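Why Do Computer Parts Come in Shiny Bags?

Ancombe Kids Explain-It Pages

Ever opened a box with a computer bit inside? Or watched a grown-up do it? First there's the cardboard. Then a bag. Not a normal bag. Crinkly, see-through-ish, a bit silver. Looks like it should have chips in it. It doesn't. (Well. Sometimes it has computer chips in it. Different chips.)

So what's the bag for? Why not just use a sandwich bag? And what are those black trays with all the skinny slots?

Lots to get through. Off we go.

FIRST, THE ZAP

Put on socks. Shuffle across a carpet. Touch a metal door handle. Ow!

That little ow is static electricity. Everything is made of tiny, tiny bits called atoms, and atoms have even tinier bits called electrons. When two things rub together, some electrons hop from one to the other. Now one thing has too many and the other has too few. They want to even out. When you touch the door handle, the extra ones jump across all at once. Zap.

Other places you've met static:
Balloon rubbed on your hair, hair stands up
Jumper coming off over your head, crackle crackle
Plastic slide at the park, then your hair goes like a dandelion
Socks stuck to a shirt from the dryer

Lightning is the same sort of thing, only gigantic. Please don't go looking for it.

HOW BIG IS A ZAP?

We measure the push of electricity in volts. A little AA battery is one and a half volts. To feel a zap on your finger it usually needs to be 2,000 volts or more. Sounds scary! It isn't, for you, because there's hardly any electricity in it and it's over in less than a blink.

But a computer part isn't you. Inside it are pathways much thinner than a hair. Some parts can be hurt by a zap of 200 volts, or even less. You wouldn't feel that. Wouldn't hear it. Wouldn't see a spark. The part might just stop working, or go funny a few weeks later, and then everybody blames the computer.

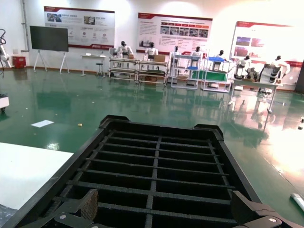 Which brings us to where the parts live when they're waiting their turn. If you had a whole lot of flat computer boards and you tipped them in a bucket, they'd scrape and bump each other. Bent corners. Scratched bits. And rubbing! Remember what rubbing does. So people use slots. Each board gets its own skinny space and stands up on its edge, like toast in a toast rack or plates in a dish rack. Nothing leans on anything else. You can see straight away which slots are empty, too, which is handy if you're in a hurry (I am always in a hurry).

Slots need walls. The low walls between them are called ribs. Same word as the ones in your chest, and they do a similiar job, holding things in place and making the whole tray stiff so it doesn't flop about when you pick it up.

WHY ARE THEY SO OFTEN BLACK?

Good question, sent in by a reader. Plain plastic is terrible at letting electricity move. The charge just sits there. So for static-safe trays, factories often mix something called carbon into the plastic. Carbon is the black stuff in a pencil or a lump of charcoal. It gives the electricity a slow, gentle path out. And because carbon is black, the tray comes out black.

Careful though. Not every black tray is a static-safe one. Colour alone won't tell you. The proper ones usually have a mark on them, or the people who bought them know.

NOW THE BAGS

Right. Bags. There are a few kinds and they don't look the same.

Pink ones. These don't build up much static when they rub on things. That's their whole job. They don't block a zap coming from outside.

Silvery ones. These have a super thin layer of metal in them. So thin you can often see through it, like sunglasses. The metal layer spreads a zap around the outside of the bag so it doesn't get to the thing in the middle. Bit like an umbrella, but for electricity, and all the way round. You have to close the top or it doesn't work properly. An umbrella with a hole in it, you know?

Silvery bags can look grey, or blue, or even pinkish, depending on the light and how you're holding it. Tip one about under a lamp and watch.
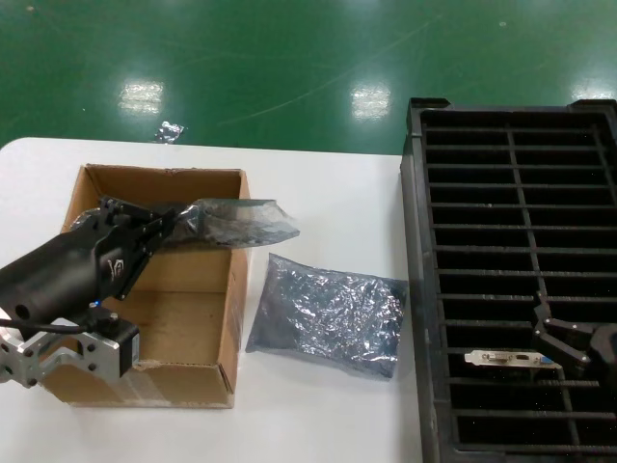
Words by Kátia Miranda
Checked by Primo Orlandini
June 13, 2024

OK so, the table. A bag held up above an open cardboard box, another one flat on the table beside it, and the black tray next to that with its long dark slots. Box, bag, tray. That's a pretty good way to lay out a table. Everything close together so nothing has to travel far.

Look in the tray too, low down. There's a small metal bracket in one of the slots. It's the kind called a PCI bracket, and it has connectors on it. Connectors are the places where plugs go. If you crawl round behind a big old desktop computer (ask first, it's dusty) you might find a row of metal strips like that at the back, with holes for the cables. The strip holds the board still so it doesn't wiggle when somebody yanks a plug out.

WHAT ABOUT THE BOX?

Cardboard is great. Cheap, strong, easy to recycle, and you can draw on it. The brown stuff that boxes are made of is called corrugated cardboard. If you look at a torn edge you'll see a wavy layer squished between two flat ones. The waves are full of air, and the air plus the waves make it springy. So when the box gets dropped, the box gets the dent. The thing inside hopefully doesn't.

But ordinary cardboard can't do much about a zap. So: box for bumps, bag for zaps. Two jobs.

TRY IT: THE BALLOON AND THE PEPPER

You need
a balloon
pepper
a plate
a jumper, or your own hair

Sprinkle a bit of pepper on the plate. Blow up the balloon, tie it. Rub it on the jumper for as long as it takes to sing Happy Birthday. Hold it just above the pepper. Don't touch the plate.

The pepper should jump up and stick. Try not to sneeze. Doesn't work? Might be a humid day. Damp air lets the static sneak away, so you get much better zaps when the air is dry. Kids in Birurbridge tried this in April, when it was raining, and got nearly nothing. Then they tried again inside with the heater on and got pepper all over the ceiling light. So maybe use less pepper then they did.

TRY IT: MAKE A SLOT TRAY

You need
a shoebox lid
strips of cardboard, all the same height
tape
playing cards or old birthday cards to stand up in it

Cut one long strip to go down the middle. That's your main rib. Cut short strips to go across, on both sides. Tape them in so they stand up. Leave skinny gaps. Now stand your cards in the slots.

Too loose and they flop over. Too tight and they bend when you push them in. Getting the gap right is the fiddly part, and the people who design real trays fiddle with it as well. Primo says his first one looked like a squashed fence. It did, I saw it.

HOW TO HELP WHEN SOMEBODY'S UNPACKING COMPUTER STUFF

Ask if you're allowed. Always the first bit.
Clear the table. No juice.
Touch something metal first, like a tap. That lets your own static out.
Hold boards by the edges. Not the shiny gold parts, not the little black squares.
Leave it in the bag till it's needed.
Don't put the board on top of the bag. Lots of people do this! The outside of a silvery bag is where the zap goes, remember, so it's not a good mat.
Put the empty bags in one pile. They can be used again if they haven't got holes.

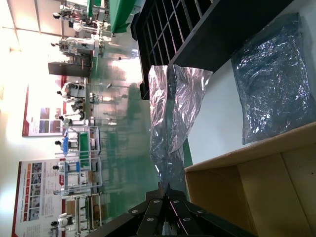

A crumpled foil bag catching the light, pinkish and silver. The one on the table is a darker grey-blue.

All those wrinkles, by the way. A few are fine. But every time a bag gets scrunched, the thin metal layer can crack a little, the same way paint cracks if you bend it. Lots of cracks and it can't spread the zap any more. So a bag that's been scrunched over and over isn't much good for parts. It's still good for craft. Makes an excellent moon.

READERS ASKED

Can I keep my sandwich in one?
No. They're not made for food. Use a lunch box.

Does foil from the kitchen work?
Foil does conduct electricity, really well. Almost too well. If a part has a battery on it, foil could join up the wrong bits. Leave it in the kitchen.

Will static hurt my tablet if I zap it?
Not likely. The delicate parts are tucked inside a case. It's the bare boards that need looking after.

Why does my hair stick up on the trampoline?
Your socks rubbing on the mat! Every hair gets the same kind of charge, and same charges push each other away. So the hairs all try to get as far from each other as they can. Up and out.

Can I see an electron?
Nope. Way too small.

WORDS TO KNOW

Static: electric charge that builds up and sits still, till it doesn't
Volt: how we measure the push
Electron: tiny thing that hops about
Conduct: let electricity move through
Rib: a thin wall that holds things apart or makes them stiff
Corrugated: wavy in the middle

Got a question for the next one? Ask a grown-up to help you send it in to the Ancombe Kids page. We're doing magnets next, then why tape goes yellow.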